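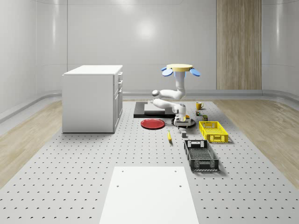
Skedton Town Football Club

Skedton Town is a non-league football club from the small market town of Skedton. I've been looking after this page for a good few seasons now, so forgive me if it wanders a bit more than the entries for the big clubs do. The team play in green and white hoops, they're known as the Tanners, and their home is a ground called Jamlow Road, which everybody shortens to Jamlow.

Origins

The club grew out of a works side at the old leather yard by the river. For years they played on a public pitch with a slope so steep that winning the toss was worth a goal (my grandad's words, though I've heard the same from people who never met him). The move to Jamlow came when the yard sold off its drying field on the edge of town, and the slope was left to the dog walkers.

The nickname comes from the leather trade, obviously. There was a short spell when the club tried to call itself the Otters, after the animal on the town crest, and even had scarves made. I still own one. It's a nice scarf! The name never caught on and was dropped after a season and a half.

Ground

Jamlow has one proper stand, on the river side, with 308 seats in it. The other three sides are terrace or plain hard standing, and the far end has a grass bank where children roll down at half-time and come back up filthy. The floodlights are newer than anything else in the place, and the dugouts are older than most of the players.

If you're visiting, come in by the Lomeo Lane gate, as the main one gets clogged with cars from half past two. The tea bar does a very decent cheese and onion pie. It shuts at the final whistle, and I mean at the whistle, so don't leave it late.

League record

Most of the club's life has been spent in the bottom two divisions of the county league, going up and coming down again with great regularity. The best run came under a manager who played three at the back long before it was fashionable round here, and whose side went 20 league games without losing. They still only finished second. The team above them had drawn fewer, and under the old two points for a win I think we'd have pinched it, but that's a grumble for another page. 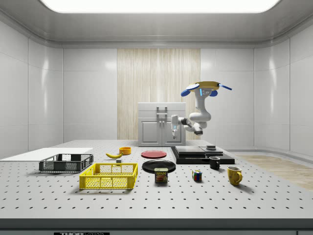

A reader going by Hoops Forever wrote to me that it would have made no difference under the old points either, as the goal average was worse, and that I ought to get the fixture list out and do the sums again. Fair enough. I've had a go and I can't make the totals agree with the ones printed in the programme, so I'm leaving my grumble in until somebody sends me a full set of results.

Relegation followed two seasons later, then a long flat spell in mid-table. The recent sides have been young and quick and a bit daft at defending corners. I'd rather watch them than some of the grinding teams we had before, even if it does mean spending the last ten minutes with my hands over my face.

Cup football

The Tanners have never got far in the national cups, but the county cup is another matter. They've reached the final 6 times and won it twice, both on penalties. The second of those was a May evening with the rain coming in sideways, and the shoot-out went on so long that a goalkeeper had to take one. He blasted it straight down the middle. I was behind that goal and I'm not sure I've shouted like it before or after.

Rivalries

The main rival is Solís Athletic, from the next town down the valley. They get their unusual name from the seaside café where the founders are said to have met, and the accent on the i is theirs too, so please stop taking it out when you edit the fixtures. The two clubs have met 119 times in all competitions. Solís are ahead overall, though the gap has been closing.

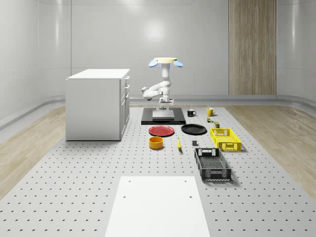

Valley Blue replied: you've left out the abandoned one. Fog came down at half-time with Solís two up, and it was never replayed, so by rights there's another game to go in the list and another win for us.

Abandoned matches don't count in the league's own books, so it stays out of the total, but I've promised to put it in the notes. I do remember the fog. You couldn't see the far terrace from the stand, and the linesman had to shout his offsides.

Colours and badge

The hoops have been green and white from the start, with black shorts until a washing mishap some years ago led to a season in grey ones. The badge is a tanner's knife over a wavy line for the river. Away shirts change all the time, and the yellow one with the collar is the one people still ask for at the club shop, which opens an hour before kick-off on match days and takes cards now.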